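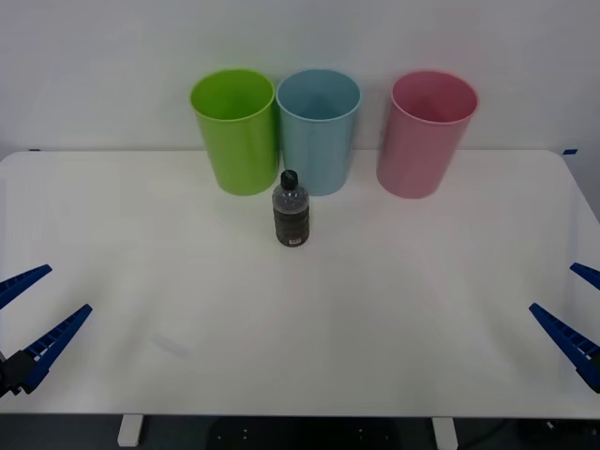 I have been reading the old police books of Rantala again, the ones from the town archive. Today I want to write a few posts on constable Arvo Nieminen. Very few people in town know his name now.

He came to Rantala as a young man, after some years at sea. The town had then only one constable, and he was sick most of the winter. Nieminen was hired for one season and stayed until his pension.

His first large case was the break-in at the Storley warehouse. Somebody took 11 sacks of sugar and a box with 550 marks in it. The lock was not broken, so everybody suspected the night watchman.

Nieminen did not believe it. In the book he writes only this: "The man has keys, but so has the baker." I like this sentence very much. He had small handwriting and did not spend words.

He went on foot to every farm on the north road, and it took him the most of March. At the last farm but one he found sugar sacks, sewn together and used as a curtain.

The farmer had bought them from a man called Eetu Turunen, who had worked for the baker the summer before. Turunen confessed the same evening. The money was never found, or at least the book does not say it.

The watchman got his job back. I looked for an apology from the warehouse in the letters and there is none. There is a bill to him for a new lamp.

One correction to what I posted last year. I wrote that Nieminen also solved the horse thefts. This was wrong. Eero Miettinen did that, he was the constable in the next district, and the two men wrote to each other often. Thank you to Vilja Mustonen who noticed it.

Their letters are the best part for me. In one of them Miettinen complains over 2 pages about his new boots, and then in the last line he mentions that he has arrested three men.

Nieminen died at the age of 69. The newspaper gave him four lines and spelled his first name wrong.

I still do not know where he lived after he retired. One letter has the address "above Kiiskinen's shop," but I find two shops with this name in the tax list. If your family is from Rantala and you have heard something, please write to me. Old photos of the north road are also welcome, I have only one and it is mostly snow.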